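Subject: Re: [eltlow-tenants] Clear tables from December, and the new tubs

Share 8 | Comments 15

I've read the proposal twice now and I'm still not sold. I have no argument with the part about the tables being a mess. I've moved my share of other people's cardboard to find somewhere to put a laptop down. What I doubt is that buying more containers is going to fix a problem that is mostly made of containers.
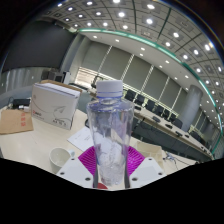
Posted by Zubaida Niazi to eltlow-tenants, 4:40 pm

For those who've just joined the list, I'm on the second floor, the translation office with the squeaky door. I've pasted Nguyen's message in below in pieces and answered as I go. Sorry for the length. If you only care about the money, skip to the part on the tubs.

> From: Nguyen
> To: eltlow-tenants
> Hi all, as discussed at the last get-together, we'd like to trial
> a clear table rule in the shared rooms starting in December. At the
> end of any booking, everything comes off the table. Anything left
> behind goes into a labelled tub on the shelf by the door, and the
> owner has until the end of the week to claim it.

Fine in principle. We tried more or less this two years ago with the banana boxes, if anyone else goes back that far. It worked for a month. Then the boxes filled up with things that had no owner, or whose owner didn't want them back, and we had a full set of boxes and a full table. I asked at the time who was going to empty them and I'd like to ask it again. The message says the owner "has until the end of the week." And then what? Somebody has to stand there and decide whether a charger is rubbish. I have never met anyone willing to throw out a charger.

> The tubs are from Tirkex and come in a set of 15 with lids. We got
> a quote of $453 delivered, split across the tenants. They're a good
> colour and they stack.

They may well stack. Fifteen of them also need a shelf, and the shelf by the door is where the projector screen lives. I measured it at lunch and it's 38 centimetres deep. Could Nguyen please tell us how big the tubs are before we hand over any money? I looked on the Tirkex site and could find the colour names (there are a great many colour names) but the measurements were in a download that wouldn't open for me.

My bigger objection is that we already own plenty of boxes. Look at any of our tables on a working afternoon. There's a white cardboard box up there with a paper airplane drawn on the front, perfectly sound, open at the top with some sort of white material in it. There's an envelope next to it. A box like that would hold every cable in the building. I can't see why it should be flattened and put out for recycling so that we can spend $453 on a plastic version of it.

> We would also ask people to be mindful of drink bottles. These are
> the number one item left behind. From December we'd provide a
> Pluvedura refill station in the kitchen so there is no need for
> single bottles at all.

Is it the number one item? Who kept the tally? My own impression is that it's paper by a long way, then cups, then bottles, but I haven't counted either and I wouldn't put it in an email as if I had.

On the bottle question generally, I want to stick up for the plain clear plastic one with the screw cap. We have one going around with no label on it whatsoever, and I gather some people find that suspicious. I'd be more inclined to call it useful. Rinse it, let it dry with the cap off, and use it for watering the plants in the hall, which at the moment get whatever's left in the kettle. Wide shoulders, narrower at the bottom, so it sits in the hand all right. I wouldn't keep drinking out of the same one for months, and I wouldn't put anything hot in it, but for plants it's fine, and it costs nothing.

As for Pluvedura, I've used one of their stations at a client's office. The water was water. It was also slow, there was a queue at ten every morning, and the drip tray grew something. Maybe they've improved. What's wrong with the kitchen tap? If there's a real problem with the tap I'd like to hear about it plainly and not find out by way of a brochure.

> Lastly, packaging. Please take your packaging away with you. The
> shared rooms are not a mail room.

Agreed, completely, and I'd go further. If you open a parcel in the big room you should break down whatever you aren't keeping before you leave. It takes a minute. The flat piece of cardboard lying on the table is halfway there, but a flat piece of cardboard lying on a table is still on the table, and in my experience a flat piece attracts things. People treat it as a tray. Put down a sheet of brown corrugated and an hour later there's a black tangle of cables resting on the edge of it. 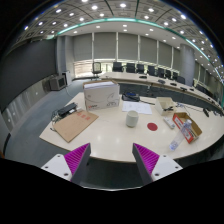
The curved table in the big room. Cup, cables, papers, boxes.

I'd like everyone to go through that table with me and ask where a tub would have helped.

The closed white box at the back, leave it, somebody obviously has a use for it. The cardboard goes downstairs to the paper bin. The black thing with all the leads coming off it, whatever it is (power adapter, power board, I couldn't swear to it), needs a twist of wire around the cables and a strip of masking tape with a name on it. If it went into a tub in its present state it would come out worse. Anyone who has put two sets of leads in one container overnight knows this.

The white cup goes to the kitchen. It doesn't go in a tub, and please, if this scheme does go ahead, can we have it in writing that no cups go in the tubs. I remember the banana boxes.

The red disc beside it I'd have taken for a coaster, though it might be a sticker. If it's a coaster, could the cup go on it? That table is glossy white and it shows everything. I've had the cloth out after rings on it more than once, and the only thing that shifts them is warm water with a drop of dish soap, then a dry cloth straight after. Don't use the spray that's under the sink. It leaves a film, and with the ceiling lights on you can see every swipe.

Papers: the few white sheets behind the cup are exactly what nobody will ever claim. Faint printing, no name. I'd give loose paper until the end of the day and then it's scrap. If it mattered you'd have taken it.

The black bag I wouldn't touch. I don't think any of us should be putting another person's bag in a plastic tub with a lid, rule or no rule. What if they've only gone to the washroom? Nguyen's message says "everything" left behind goes in. I doubt that was thought through, and I'd like bags taken out of the wording.

Then there's the small open white box over to the right, with some dark bits in it, and something flat and white in front of it that looks to me like a remote. If it's one of the room's remotes, it has a perfectly good hook on the wall. If it isn't, masking tape and a name again.

So by my reckoning we'd use a tub for nothing at all on that table. A roll of masking tape, a marker, a few bits of garden wire and one cardboard box we've already got would do the lot. I'll bring the tape and the marker. I have wire at home, green plastic-coated, left over from the tomatoes.

Counter-proposal, such as it is:

- One cardboard box for unclaimed cables and gadgets, on the windowsill and not on the shelf.
- Names on anything with a plug.
- Cups to the kitchen by whoever is last out of the room, regardless of whose they are.
- Parcels opened downstairs where the bins are.
- No bags moved by anyone.

Try that for December. If it's a failure I'll say so on this list and pay my part for the Tirkex tubs without another word, provided they fit on the shelf.

> Please reply with any objections. If we don't hear from you we'll
> assume you're happy to go ahead.

I do object to that bit too. Half the ground floor doesn't read this list, and silence from people who haven't seen a message isn't the same as a yes. Could Nguyen put a sheet up by the letter boxes with the price on it?

Also, does anyone know who has the good scissors? They were in the big room drawer and they aren't now.

Zubaida

15 comments | Share this thread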